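Tape Down the Table Before You Buy Another Shelf

Most advice about small kitchens starts with buying something. I think it should start with paper and tape. Cover a table with brown kraft paper, mark it off in rectangles with masking tape, and set your things on it before you decide where anything will live.

I did this in June, when we moved into the apartment on Troletham Street. The counter there is 30 inches long. I had spent close to 400 dollars on organizers in the last place and could never find room for a plate.

The tape makes you honest about size. A wine rack is the best test I know. In a store it seems to take up no room, being mostly wire and air. Lay two bottles in it on paper and it claims a corner, and whatever sits next to it has to move over. A plate is worse than it looks too, because it is round and the rectangles are not.

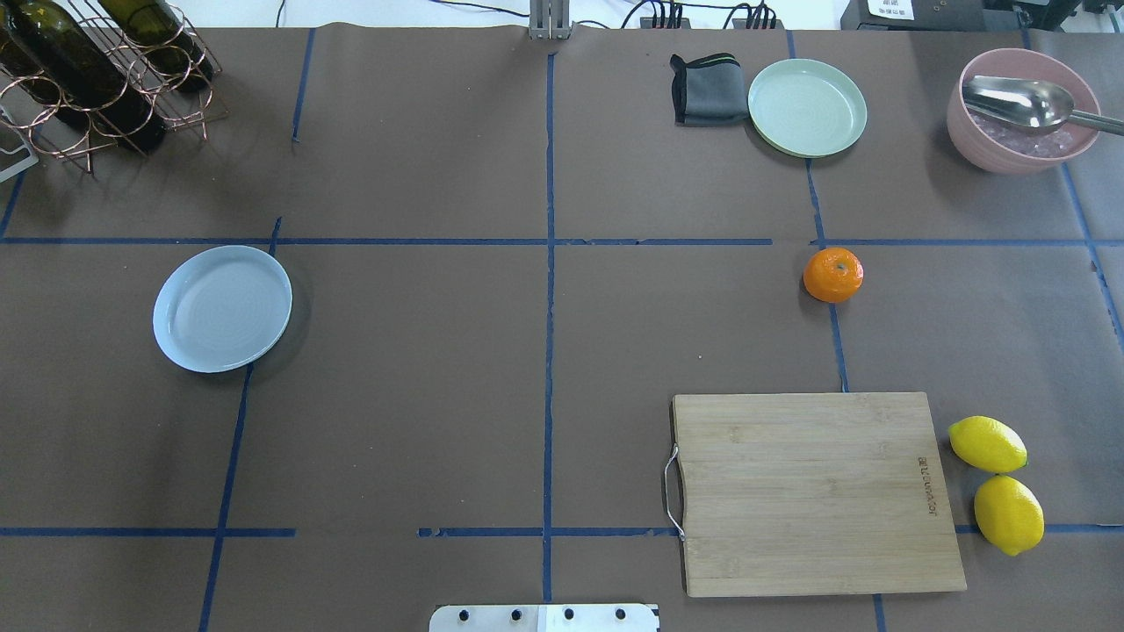
Tatsuya Hayashi wrote to me after an earlier version of this column to say that tape is a waste of a Friday evening. He thinks people should put things on the real counter, cook for two weeks, and let the mess show them what belongs where. A plan made on a table, he says, leaves out the steam, the outlets and the person reaching past you for the salt.

He has a point about the outlets. I forgot mine, and the toaster ended up on the wrong side of the sink.

Still, two weeks of mess is a long time in a kitchen that size, and most people stop noticing it by day four. They keep the rack wherever it landed. Paper is cheap and you can pull the tape up and try again — I moved my lines twice before dinner, and the wine rack went to the top of the bookcase.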